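About Us
Home / Services / Planning Calendar / Contact

Hi, and thanks for clicking through! We're Pluredcombe, a small firm that helps laundries, linen services and teaching workshops work out what automation to buy, what to rent and what to leave alone for another year. I started it after far too many years on the purchasing side, signing for machines I'd only ever seen in a brochure.

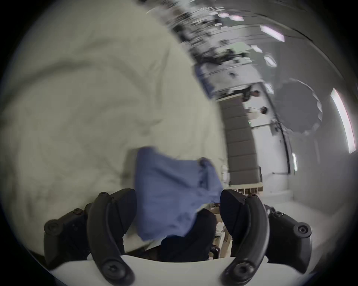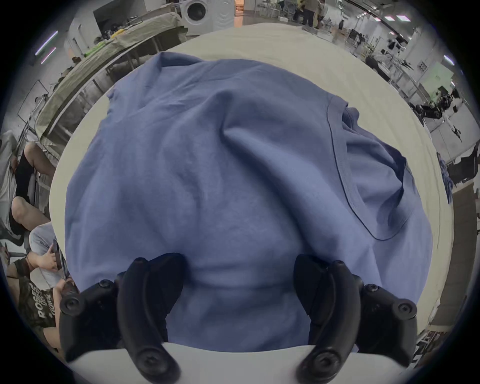
Handling cloth, with a hand-held gripper

Most of our work is really budgeting (sorry, I love a spreadsheet). A client calls up wanting a robot, and I want to know about the tables, the power outlets, the spare fingers, the floor space and who's going to be trained on it. The arm is the line everyone remembers. The bolts, mounts and replacement parts are the lines that blow up the budget in January!

So far we've put together 114 equipment plans. Some are a single page. The longest was for Zeleke, a linen service with two sites and nearly 200 items on its wish list, and we had a great time crossing things off it. For Ikari we did the opposite and talked them into a bigger folding area before they spent a cent on hardware.

Our planning workbook is called Umero. It started as my own messy file and it's still a bit messy, but it has a tab for everything I ever forgot to order, and clients get to keep their copy. You'll find purchase price, upkeep, training hours and a column called "what if it's late," which gets used a lot.

We don't sell equipment and we don't take commissions from anyone who does. You pay us a flat fee, agreed up front, and the first call is free.

If you're just starting to think about this stuff, bring whatever you've got, even if it's a number on a sticky note. Tuesday mornings are best for new calls, and I'm usually at my desk by 8 with coffee.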